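Support > Nivell Sync > Closed tickets > 2034

Ticket 2034: Sync stalls on larger files over site-to-site tunnel
Status: Closed
Opened by: Rin Nagano
Assigned to: Yoon-hee Ra
Site: Mohamedi annex
Product: Nivell Sync desktop client, Clullura edge router

Problem as reported

Nivell client signs in, lists folders and syncs small text files. Anything larger starts, reaches a few percent, then stops. Client log shows the same line each time:

transfer timeout after 134 s, will retry

Retry begins from zero and stops at the same point. The queue held 74 files when the ticket was opened. The main office does not have the problem, and neither does the annex when the client is pointed at the public address instead of the tunnel.

Began after the router swap in March. The old router was a Lisano unit with a saved configuration that nobody exported before it was wiped.

Location for on-site work: annex bench, wired drop. 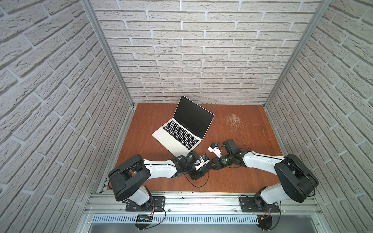 Annex bench, tabletop and brick-pattern walls.

Initial checks (Yoon-hee Ra)

1. Client version. Same build at both sites. Ruled out.
2. Disk space on the server. Plenty free. Ruled out.
3. Credentials. Sign-in succeeds and small files sync. Ruled out.
4. Antivirus. Disabled the web shield on one test machine, repeated the transfer, same stall. Re-enabled.
5. Switch port. No errors or drops on the port counters. Moved the test machine to another port, no change.
6. Patch cable. Replaced. No change.

Asked the reporter to try a plain file copy over the tunnel without Nivell. The copy also stalled. This moves the fault off the Nivell client and onto the path. Changed the ticket category from Application to Network.

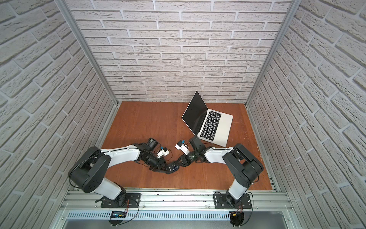 Next was packet size. Ordinary ping to the server across the tunnel is clean, with no loss over a ten-minute run. Ping with a 2000-byte payload and fragmentation allowed gets no replies. Ping with the don't-fragment flag set gives no reply above a certain size, and also no "fragmentation needed" message. The sender is never told that its packets are too big, so it keeps sending the same size until the timer runs out.

Same test from the main office toward the annex: large packets lost as well. Same test from the annex to a public host outside the tunnel: fine.

Working theory: path MTU black hole. The tunnel adds header overhead, the tunnel interface on the Clullura was left at the Ethernet default of 1500, and ICMP is being dropped somewhere along the way.

Router configuration review

Exported the running configuration from the Clullura and compared it with the main office router. Three differences:

- Tunnel interface MTU is unset at the annex. It is set explicitly at the main office.
- TCP MSS clamping is off at the annex.
- Firewall template "Basic Hardened" is applied at the annex. It drops all ICMP except echo request and echo reply.

The third item explains the missing error messages. The first two explain why they are needed in the first place.

The reporter asked whether the internet provider could be at fault. Possible in general, but the public-host test passes at full size. Did not open a case with the provider. 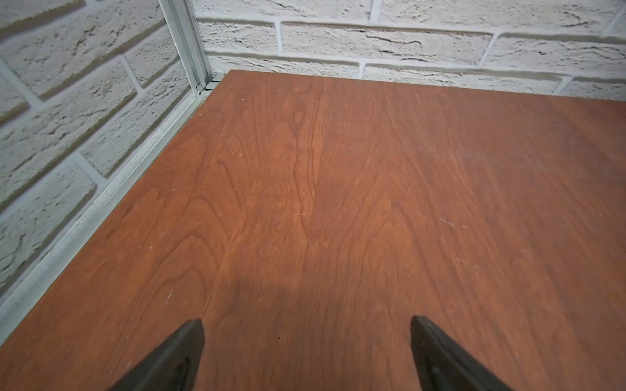
Changes were applied one at a time with a test transfer between each. Configuration backup taken first and stored with the ticket.

Change A: allow ICMP type 3 code 4 inbound and outbound. Result: don't-fragment ping now returns the proper message. File transfer starts, pauses for several seconds, then completes. Better, but the pause repeats on every new connection.

Change B: set the tunnel MTU to match the main office. Result: pause shorter. Transfers complete.

Change C: turn on MSS clamping on the tunnel interface, automatic mode. Result: pause gone. The 2000-byte ping with fragmentation allowed now gets replies in both directions.

Rebooted the router after Change C to confirm the settings persist. MTU and firewall rule persisted. Clamping did not. On this firmware, the clamping checkbox has to be saved from the tunnel page itself. The global Apply button shows a success notice but does not write it. Saved again from the tunnel page, rebooted again, setting persisted.

Steps to repeat the fix at another site

1. Back up the current configuration.
2. Ping the far side with don't-fragment set. Lower the size until replies come back. Write down the largest size that works.
3. Add the IP and ICMP headers (28 bytes for IPv4) to that size. Use the result as the tunnel MTU.
4. Allow ICMP type 3 code 4 in the firewall template. Do not switch the whole template off.
5. Turn on MSS clamping and save from the tunnel page.
6. Reboot, reopen the tunnel page, and check all settings.
7. On a client laptop, quit Nivell fully from the tray, start it again, and let the queue drain.
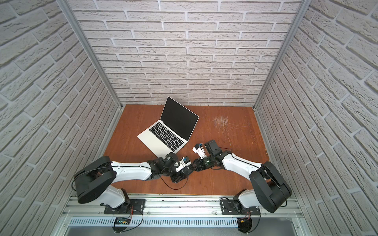
Resolution

Root cause: missing tunnel MTU and MSS clamping after the router replacement, hidden by a firewall template that dropped ICMP errors. Queue cleared without manual retries. Reporter confirmed and agreed to close. Follow-up item: add an explicit MTU line to the router build sheet.

Comments (3)

Rin Nagano
Confirmed working since the second reboot. One file came through as a conflict copy, deleted by hand.

dkessel
Same Apply button problem on our Clullura. Can the build sheet mention it too? I lost most of a morning to that.

Yoon-hee Ra
Added to the build sheet under "Tunnels". Firmware bug reported separately, please don't reopen this ticket for it.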